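Dye shop notebook, October
Green sheeting, second round

Started 8:40 with the vat room at its usual fall temperature, meaning cold. Ran the heater under the bench until the soda ash solution stopped feeling like tap water.

Carrying on from the last entry. The Brannigan order is bed linen, flat sheets only, in a muted green that has to match from batch to batch. The first round came out streaky along the fold lines and I blamed the cloth. I now think that was wrong, or mostly wrong. Notes on why below, then what I changed.

Cloth. Plain weave cotton from Mumden, same roll as before. Sold as ready for dyeing. I did the drop test on both selvages and in the middle of the width. Water went in right away in the middle and sat on the surface near one selvage before soaking in. So there is some size or finish left on that edge. Scoured the whole length again with soda ash and a little detergent, rinsed until the water ran clear, repeated the drop test. Even across the width this time. Anybody starting a new roll from this supplier should scour it no matter what the ticket says.

The drop test was done on damp-ish cloth last time, which probably hid the problem. Do it bone dry.

Dye. Green mixed from the Irard yellow, the turquoise, and a very small amount of the rust brown to kill the brightness. The turquoise is the slow one. It wants more heat than the other two and takes longer to go on, and if the bath is cool, the yellow and brown are already fixed while the turquoise is still wandering about in the liquor. That fits what we saw, a sheet that was more yellow where it had been bunched and bluer where it moved freely.

Bath temperature. We were going by the dial on the Henitz tank, and the dial lies. Checked it against the glass thermometer at the surface and again down near the drain. With the dial set where we always set it, the top of the bath was fine and the bottom was well under. The circulating pump was running but the intake screen was packed with lint. Cleaned the screen, waited, and the top and bottom readings came together. Held the bath at 58 °C by the glass thermometer for the rest of the day and ignored the dial.

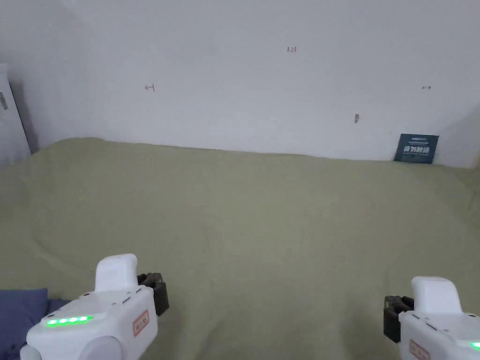
Green sheet on the bed, white wall behind. The small 1.23 on the wall is near the top.

Procedure as run today:

Wet out the cloth fully before it goes near the dye. It should sink without being pushed.

Salt in first, dissolved in a separate bucket, strained. The last bag had grit in it.

Dye pasted with a little warm water, thinned, strained through the nylon stocking. Cloth out of the tank while the dye goes in. I know this is a nuisance with wet sheeting but pouring concentrate onto cloth is how you get spots, and there were spots on the first round.

Cloth back in, moved by hand for 15 minutes before any soda ash. Open it out under the surface, gather it, turn it over, open it out again. Do not leave it while you answer the phone.

Soda ash in portions, again with the cloth lifted. After the last portion keep it moving on and off until the bath is done. I stayed with it the whole time and got nothing else finished this morning.

Rinse cold, then warm, then a hot soak. The soak water was still coloring up on the second change, mostly turquoise. Third change was pale. I left one length to soak for 24 hours to see whether the long soak is worth the space it takes up. Result to go in the next entry.

Observations. The streaking along the folds has gone on the lengths I have dried. There is one paler patch close to a hem on the first length out, and I can feel where the hem is doubled and stitched tight, so that may just be liquor not getting through the layers. Next time dye first and hem after. That was the original plan and I don't remember why we dropped it.

Shade is closer to the swatch than before but reads differently depending on the light. At the north window it is grayer and a little blue. Under the bench lamp it goes olive. The customer approved the swatch in daylight, so daylight is what counts, and I have written that on the job card. I have also put the approved swatch in an envelope so it stops getting used to wipe things.

Crocking. Rubbed a dry white cloth on each piece and then a damp one. Dry rub left nothing. Damp rub left a faint green on the length that had only the short rinse. Nothing on the others. So the hot soak matters more than the number of cold rinses, and we could save a good deal of water by cutting the cold ones back. Would like to see that repeated before we change the sheet on the wall by the sink.

Bleed onto other colors is a separate matter and the rub test does not tell you much about it. What people do at home is put everything in together. I want a proper wash test with a strip of undyed cotton stitched to each sample, run hot, and dried flat against white. The strips are cut but not sewn on.

Wrinkling. Cotton that has been scoured twice comes out limp and holds every crease from the spinner. The order does not call for pressing, but a green this flat shows creases as light and dark bands, and it is easy to mistake them for uneven dye. I did it myself with the first piece and nearly put it back in the tank. Smooth the cloth out before judging. Same goes for blues, where a shadow in a fold looks like a stain. 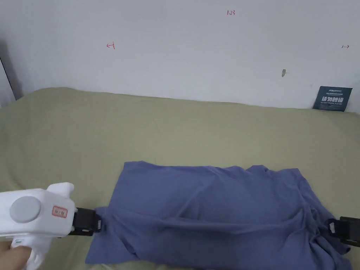

Blue top on the green, folds and creases showing.

Blue against this green is useful to look at, by the way. A clear blue next to it makes the green look warmer. Next to undyed cotton it looks darker than it does by itself. Worth remembering when we send samples, which so far have gone out stapled to bright white card. Gray card would be fairer.

Stock. Soda ash is good for the rest of this order and not much beyond it. Turquoise is lower than I would like. Asked Irard whether the next tub will be from the same lot and they could not say yet. If the lot changes, the recipe has to be checked on a small piece first, and I would rather do that before the last sheets than in the middle of them. Salt is fine.

The recipe as it stands is penciled inside the back cover of this book. Ratios are by weight of dry cloth. Weigh the cloth after scouring and drying — the first time I used the weight on the ticket, and the size that washed out was part of it.

Equipment. Pump screen on the Henitz tank to be cleaned at the end of each dye day. Put a note on the lid. The dial may be correctable, there is a small screw behind the knob, but I don't want to touch it with an order half done. The floor drain is slow again. The long paddle has a splinter at the blade end and snagged one length, a pulled thread close to the selvage, so I sanded it and will seal it when it dries out.

To do:
Take the long-soak length out, rub test, compare with the rest.
Sew on the wash test strips.
Small trial with 2 percent less yellow in the mix, for the grayer version they asked about.
Write to Mumden about the finish on the selvage.
Gray card.

Tank drained and wiped at 5:20. Heater off, window left open a crack for the steam.

Recent entries
Green sheeting, first round: streaks and spots
Rust brown on linen, three mordants
Why the walnut bath went moldy
Scouring wool without felting it
Job cards: what to write down

Shop notebook. Questions to the dye shop bench. All rights reserved. Back to top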